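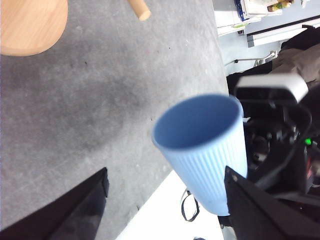

Friday night, the blue cup and the carpet

Okay, so the carpet won again today. I had this whole evening planned where I was going to sit down with a sandwich and finally go through the Feltow paperwork, and instead I spent most of it on my knees looking at the dark patch and talking to myself. It's still there. It's big and sort of blotchy with no real edge to it, so you can't even say where the patch stops and the regular gray starts. From the doorway I can almost pretend it's a shadow. Up close, no way.

I keep going back and forth on what it even is. My money was on coffee for a long time, but coffee on my old carpet went brown and this is just a darker gray, like somebody turned the lights down on that one section. It could be from the previous people. I really should have looked harder when I signed, but the room was full of their boxes and I was so excited about the rent (928 a month, with the parking!) that I would have signed for a room with no floor at all.

Tonight I tried the Litex foam, the kind you spray on and leave for 4 minutes and then blot. I blotted. I blotted some more. My towel came up a tiny bit grubby and I got very excited, and then I tried the towel on a perfectly normal piece of carpet by the window and it came up exactly as grubby, so all I learned is that I need to vacuum more. The can says to repeat as needed. I repeated! My knees have had enough of repeating.

The thing about this carpet is that it hides everything except the one thing I want hidden. It's all little flecks, lighter and darker, and you could drop a whole box of oatmeal on it and not find out until you walked across it in socks. I lost an earring back in it last month and I'm sure I've stepped over it a hundred times. I like that about it, mostly. I'm a crumb person.

Anyway, the cup. I want to write about the cup because I'm way too happy about it. It's the light blue plastic one with the skinny ribs all the way around the outside, and inside it's smooth and just a little bit bluer, which I didn't notice at the store. I got it at Ekanayake when I went in for lightbulbs. There were pink ones and a green one with a crack in it and then this one by itself on the end of the shelf, and I stood there having a full conversation in my head about whether a grown adult who lives alone needs another cup. (I came home with the cup. I forgot the lightbulbs. The hall is still dark.)

It's nice to hold, that's the main thing. The ribs give your fingers something to do when you're on the phone, and I was on the phone for 60 minutes today with the Cembridge people about my delivery, so that cup got a real workout. They've moved the bookcase again. It was supposed to come this week and now it's "early in the month," and when I asked which month there was a pause and then the music came back on. I ran my thumbnail up and down the ribs until it made that zippy little sound. The next person who picked up was very sweet and said October, so I've written October on the calendar in pencil.

Which means the books stay on the floor for now, and that gets me back to my big idea. When the bookcase does come I could just put it on top of the patch. I measured with my feet, heel to toe, and I think it would cover most of it, but then the bookcase is sort of floating out in the room and you'd have to walk around it to get to the window. So maybe a rug. But a rug on top of a carpet always looks to me like a towel somebody forgot to pick up. I don't know. I had 3 different plans by dinner and I've crossed them all out.

The stool is the other option. I love that stool, the pale wood and the round seat, and it goes everywhere with me: it's a table, it's a plant stand, it's where I put my foot up to tie my shoes. I dragged it over to the patch to see if it would distract the eye, and it did not, it looked like I'd put a stool there to mark the spot. So it went back. It was fun to push around on the carpet though, it hardly makes any noise.

I did eat the sandwich in the end, sitting on the floor next to the books at about the time I should've been brushing my teeth. Drank my milk out of the blue cup. Milk looks so good in there! I might go back and see if the pink ones are still on the shelf, and get the lightbulbs while I'm at it, I'll write it on my hand.

The Feltow papers are still in the envelope. I'll do them tomorrow after breakfast, and I'm going to try plain warm water and dish soap on the carpet first, just a corner of the patch, and leave a dry towel over it with the heavy cookbooks on top. Must remember not to use the yellow towel.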